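Food & Home > Kitchen > The Long Read

The Coffee Corner

My grandmother kept her percolator on the stove from breakfast until the dishes were done at night, and if you wanted a cup you went and stood beside it like everyone else. I thought of her often this past May, while I was visiting people who have given up a good piece of their kitchen, or their hallway, or in one case the top of a piano, to the making of coffee.

Kelechi Fashola has the piano. She teaches on it Tuesday afternoons, and the students have learned to put their music on the left. Her machine was a wedding present, and she'll tell you (cheerfully, while hunting for a clean spoon) that she has never once read the booklet.

The capsule machine is what most people I met had settled on, some of them a bit sheepishly. You can spend $1,048 on something with levers, and Lech Grabowska did, and he loves it, but he keeps a little capsule model in the garage for the days when he can't face the levers. What the small ones give you is room. Put one on a plain wooden table with a tray beside it and you have a place to make coffee and a place to set it down, and I don't know that a guest needs much more than that.
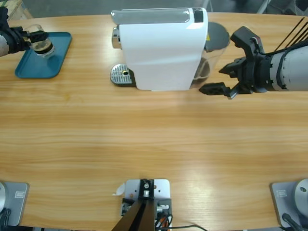 A glass of coffee-like drink over the teal tray, with the capsule machine close by.

I have become a great believer in the tray. Ute Hollmann, who ran a guesthouse with 12 rooms before she retired, taught me to want one with a raised rim, so that a spill stays where it fell, and rounded corners, which are easier to wipe out with a cloth. She also likes a color. Hers are green and a sort of tomato red, and she says a bright tray on pale wood tells people where to put the cup back without your having to ask them — a thing she got very tired of asking.

Clear glass is a matter of taste. Nermin Özkan won't drink from anything else, for the pleasure of seeing the lighter band up at the top and the dark coffee under it. I still like a heavy mug, myself, but I did buy four glasses on the way home from her place, and I've been using them.

Then there is the part we'd all sooner not look at. Pull the machine forward, turn it a little, and study the water tank in a good strong light. Streaks build up on the inside walls, and a cloudiness that a quick rinse under the faucet doesn't seem to touch. I went home and checked my own after seeing a few of them, and I was not proud.

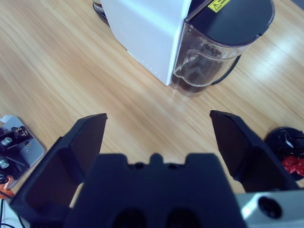

Getting the Tank Clean

Ute's way is the one I've adopted. Lift the tank off, empty it, and wash it with warm water, a drop of dish soap and a soft bottle brush, working well down into the corners. Rinse until there isn't a bubble left. For scale inside the machine, go by the maker's own directions, as they do differ. She does her tank every 14 days and writes it on the calendar, next to the dog's pills.

Let it dry upside down on a towel with the lid beside it. Kelechi dries hers on the piano bench.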